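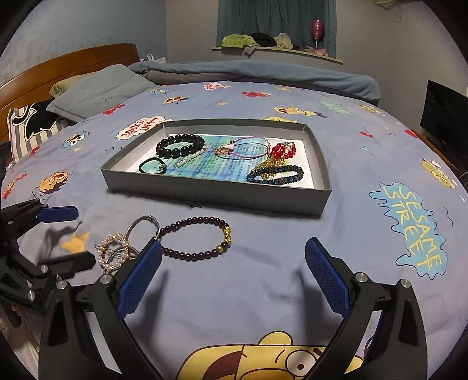 One of the women in the Kudholm group told us in the autumn that she does not need more boxes, she needs to find the right bracelet before the bus comes. We have kept this remark in mind during the whole period, and much of what follows is an answer to it.

Progress report to the Gudeta fund
Project: Jillotar, sorting and reuse of small jewellery at home
January 11, 2026

What was planned
In the application we promised to visit homes and help people to sort their bracelets, hair clips and bangles, to keep what they wear and to pass on the rest. The grant was 3000 euros. We also promised a short printed guide.

What has been done
Until now 259 pieces have been sorted and written in our list. Most of them are bead bracelets. The work is done where people have space, and very often this is the bed, with the pieces laid out on the sheet. A low box lid is used as a tray. It is better than a deep box, as one sees everything at once and the small things do not hide under the big ones.

We first asked people to sort by colour. This did not go well. Black beads, dark red beads and dark blue beads look almost the same in evening light, and pearls were put sometimes with white and sometimes with silver. Now we sort by type: bracelets of beads, stiff bangles, things for the hair, and pieces with fringe or fine chains. The last group takes the most time. Fine chains catch on everything, also on each other, and we ask that they are laid flat and apart. Thin bangles are a similar problem -- they make a tangle very quickly when they are kept in a bag.

The guide is written and 200 copies were printed by Rinus. Half of them are already given out. We found two spelling mistakes after the printing, which we corrected by hand.

What is late
The repair evening did not take place. The elastic cord we ordered was too thick for the tiny beads and had to be sent back. The new cord has come, and the evening is moved to April.

Money
We have spent around 200 euros less than planned, mostly on transport. We ask for permission to use this sum for cord, clasps and a second lamp for the repair table.

Next steps
We will continue with the home visits in Kudholm and finish the list. Pieces which their owners do not want to keep will go to the exchange table at Jillotar. A second version of the guide will have a page about hair clips -- several readers asked for it, and in the first version we had forgotten them completely.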